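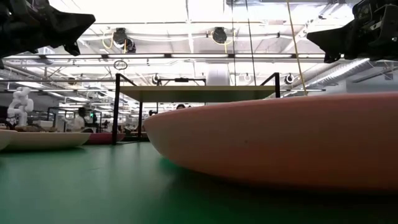

Figure 3. The bimanual cell at table height, with the bowl set laid out.

4.2 Comparing finger geometries on shallow bowls

Bowls were Meriem Shehata's idea, and the rest of us have mostly forgiven her. A shallow bowl offers a gripper a thin rim, a curved wall and very little else to hold on to. The table in Figure 3 carries the large salmon-pink bowl along with smaller cream and reddish-pink ones, and we used this set for every trial in this section.

We compared two sets of fingertips, the Moser wedge and the Bradeo pad, under the same controller and with the same camera placement. Each set attempted 50 rim grasps per bowl. A grasp counted as a success if the bowl was lifted, held for 4 seconds and put down the right way up. The last condition was added in August, after Brahim Zerouali pointed out that our best results so far included a good many bowls delivered upside down.

The wedge did better on the small bowls, where its narrow tip could slide over the rim without nudging the far side. On the large bowl it tended to pivot, and the bowl swung beneath it like a pub sign. The pad held the large bowl steadily but needed a wider opening, and in the small ones it often met the opposite wall before it had closed on anything. Widening the approach angle to 60 degrees helped a little. Slowing the descent made no difference beyond lengthening everybody's afternoon.

Most of the remaining failures came from perception. The overhead cameras placed the rim well enough, but their estimate of its height drifted when the lights caught the glossy table – a fault we first blamed on the fingers, and spent nearly 3000 grasps of an earlier study failing to fix there. Section 4.3 repeats the comparison with the height estimate corrected at contact.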